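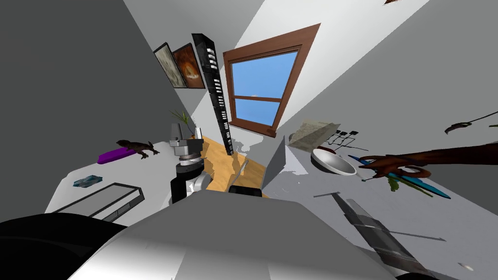

Window and the two white tables.

10th November
Long afternoon on the Nivthorpe College founding papers with Marwa (she brought dates, bless her!). Box 4 is done. The first catalog promises evening classes in surveying and bookkeeping, and then the July minutes drop surveying without a word - no vote, nothing. Did they lose the instructor? Ask Kosmas, he's read the Jodness letters. 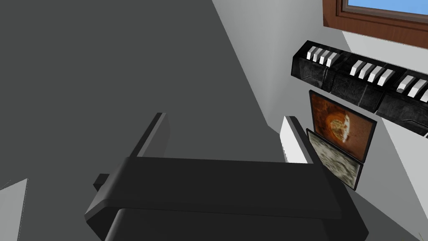 Image: Doaa Bouazza

Also found the pledge list, 60 names, and a penciled total of $1,251 that I can't get to add up. I'll try again tomorrow with fresh eyes. Nusrat wants the scans before I refile anything.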